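# Teaching an arm to fetch from the fridge: Gourlay project, final report

Submitted for the Virnach robotics module, June

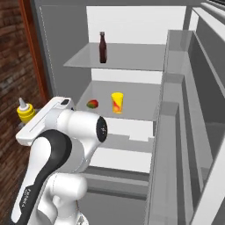 Our aim was to find out whether someone with no robotics background could show a simulated arm how to take a thing off a fridge shelf, and whether a small network trained on those attempts could then do it alone. Gourlay is the name of our code, and it runs on top of the kitchen simulator we were given in the Codmont teaching lab. I had never driven an arm of any kind before January, and this turned into my favourite piece of work of the whole degree!

## Collecting the demonstrations

Each demonstration was driven by remote control. The operator holds a tracked hand controller, and the gripper copies the hand's movement while a button is held down. Letting go of the button freezes the arm, so you can bring your hand back to somewhere comfortable and carry on (we called this "re-gripping", and everybody forgot to do it for their first few goes). The trigger closes the fingers.

We recorded 100 demonstrations in total. The fridge door starts open in all of them, because opening it is a task in itself and we ran out of term. The things on the shelves included a mango, a cup and a brown glass bottle, and their positions were shuffled a little between attempts.

I also tried the keyboard first, one key per direction. It works, but the movements come out as little staircases, and the network learns the staircases faithfully. We threw all of those away, and they are not in the 100.

## What makes a good demonstration

This was the part I found most interesting. My early ones were slow and full of pauses while I worked out where the fingers were in depth. A pause looks harmless when you play it back, but the network sees the same view over and over with the instruction "do nothing", and it learns to stop there. One version reached the edge of the shelf and simply stayed, very politely, until the time ran out.

After that we agreed on 3 rules for operators:

- Look first, then move, and don't stop halfway.
- Come in level with the shelf and from the front.
- If you knock something over, finish the attempt anyway and mark it as failed.

The last rule gave us failed runs to look through, and I learned more about my own driving from those than from the good ones. I kept swinging the elbow too low on the way in!

Of the 100 recordings, 72 were marked good and went into training. The other 28 were marked failed and kept in a separate folder.

## Training and first results

We used plain behaviour cloning: camera view and joint angles in, next movement out. The mango was picked up far more reliably than the bottle. The bottle is tall and tips over easily in the simulator if a finger brushes its neck, so the approach has to be much straighter than anything I was doing by hand at the start.

Glass shelves were harder than I expected too. When we changed the lighting, the reflections moved, and the arm began to drift upwards as it went in. Adding random lighting during training helped a good deal.

## Next steps

The Bitesdale workshop has a real arm with hand-guiding, where you hold the wrist and push it through the motion yourself. I would love to record the same task that way and compare the two sets. My guess is that hand-guiding gives smoother paths but hides the gripper's view, as your own arm is in the way.

The code, the operator notes and both folders of recordings are on the Gourlay shared drive.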